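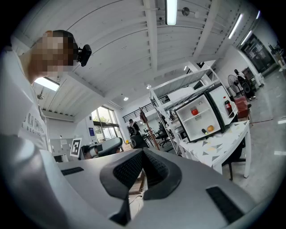 CONSUMER / HOME INTERNET

2018-04-20

Prendeck's "no surprises" plan comes with an 8 dollar line you may not have noticed

Prendeck wants credit for simplifying its bills. The internet provider, which serves Whitcombe and most of the towns along the Kerkia road, told customers this week that it is folding its old menu of plans into a single one, priced at $56 a month. The letter calls it "one price, no surprises."

The second page of the letter is where it gets less simple. Customers who do not own their own modem will pay $8 a month to use Prendeck's. Under the old plans the modem was part of the price. The company does not call this an increase. It calls it an "equipment choice."

Anyone on the old middle plan was paying $56 already. For those homes the new plan costs the same as the old one, plus the modem, and the promised speed does not change. Prendeck says customers will get "a more consistent experience," a phrase it did not define when asked.

Jarrah McPhee, a spokesperson for the company, said most people would be better off. Asked how many people that was, McPhee said the company does not share customer numbers by plan. Asked whether anyone would be worse off, McPhee said every home is different.

The company did share one number. According to McPhee, 3739 homes in the area have a line that can carry the new service. That is not the same as the number of homes that have signed up for it, or the number that get the advertised speed in the evening when everyone is online. Prendeck gave neither.

Clem Treloar has run a bookkeeping business from a house in Whitcombe for years and keeps every bill. The old ones show two price changes since the line was put in, both of them described at the time as a move to simpler pricing.

"I'd like to know how many times a thing can be made simpler," Treloar said. "I read the letter twice and I still had to call. Then the person on the phone had to go and ask somebody."

Treloar owns a modem and was told it would probably work on the new plan. Prendeck's list of approved modems is not in the letter. McPhee said it will be posted on the company's website before the change takes effect in June. Customers who want to avoid the fee are being asked to decide by then, which leaves them very little time to shop around if the list goes up late.

There is not much to shop for in any case. The only other provider with lines in town is Darari, and it covers the streets near the center and stops there. Darari's basic plan is slower. It includes a modem, at least for now. The company said it had "no current plans" to change that, and readers can decide how much weight to put on the word current.

Prendeck is also dropping its paper bill by default. Customers who want one can have it by calling and asking, and McPhee said there would be no charge for the first year. The letter does not say what happens after that. McPhee said the price had not been set, then said there might not be one.

The old plans close to new customers right away. Existing customers will be moved over with their first June bill unless they cancel. Doing nothing counts as a yes, both to the plan and to the modem fee. Customers who rent a modem and later buy their own will have to return the rented one before the charge comes off, and the letter gives no address for returns.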